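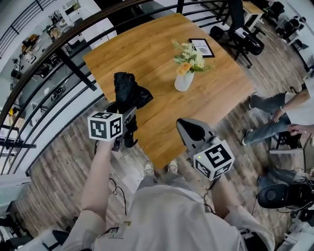

Finishing a dining table for daily use comes down to film thickness and patience. Mine had 271 hours between the last coat and the first hot plate, and the sheen has held since January. The honey-brown grain suits pale things, so the white vase with the artificial bouquet stays near the middle, the NATURE sign just behind it. Black fabric sheds lint on the surface. I wipe along the grain with a barely damp cloth, then dry.

Next: the chairs.

Print | E-mail
3 comments | 100 shares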